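Two new pairs of hands at the Sordale shop

If you have walked past the back bench at Sordale lately, you have probably slowed down to look, and you would not be the first. The pair of robot arms we talked about at the winter meeting is now set up and learning its way around our cable work, and since so many of you from the Bullden office have written to ask how it is going (and, a little more quietly, what it means for the folks who do that work today), I thought it deserved a proper spot in the newsletter and not just a line at the bottom.

First, a bit of background for those who have never spent a shift on our side of the building. Every kit that goes out to Lamier has a cable in it, and every cable gets picked up, looked over, and laid in a bin with its connector the right way around. In a busy month we put together up to 4,000 kits. It is not heavy work, but it is the same reach and the same turn of the wrist all day long, and anyone who has done it through a holiday rush can tell you exactly where it hurts by the end of the week. When we asked last year which job people would be happiest to share, cable sorting won by a mile -- I don't think anyone even put up a fight for it.

So that is where we started. The arms work over an ordinary white table, and for now they handle one cable at a time, slowly. Painfully slowly, if you are used to watching our people do it! A cable is a funny thing to pick up. It bends when you don't want it to, it swings, and the end you care about is never quite where you left it. Those of us who have done this for years stopped noticing all that a long time ago, and it has been rather humbling to see how much know-how is tucked into a job we used to hand to new hires in their first hour.
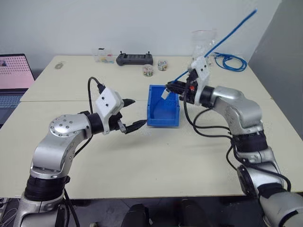
One arm holding a blue cable at the bin, with the other gripper open beside it.

Shamim Yousafzai, whom many of you know from the packing line, has moved over to look after the setup. Shamim spends the mornings running practice rounds and the afternoons going through them, noting which grips went well and which ones ended with a cable on the floor. The log stood at 1,521 practice rounds when I last asked to see it. "I used to sort cables without thinking," Shamim told me. "Now I think about them on the drive home. My family would like me to stop." The new role came with training from Ghumman, who supplied the arms, and with a step up in pay, and we expect to open a second spot like it later in the year.

Now to the question behind the question. No one on the cable benches is losing their place over this. The hours the arms take on will go to final checking and to repairs, where we have been short of people for longer than I like to admit, and everyone who moves will be trained on paid time. We have also agreed that the benches will keep rotating every 30 minutes while we work out the new schedule, so please don't let anybody talk you into a double stint because "the robots are coming." They are coming at their own pace, and it is a gentle one.

There are still things to settle. The bench area needs better lighting, the walkway behind it is tighter than it was, and several of you have pointed out that the beep at the end of each round carries all the way to the break room. We hear you (we hear it too), and the sound will be turned down before the next newsletter reaches you.

If you would like a closer look, we are holding an open hour at the bench in May, with room for 50 people across the two shifts. The sign-up sheet is by the time clock, and Bullden staff can put their names down through the front desk. Bring your questions, the grumpy ones included, and do say hello to Shamim while you are there.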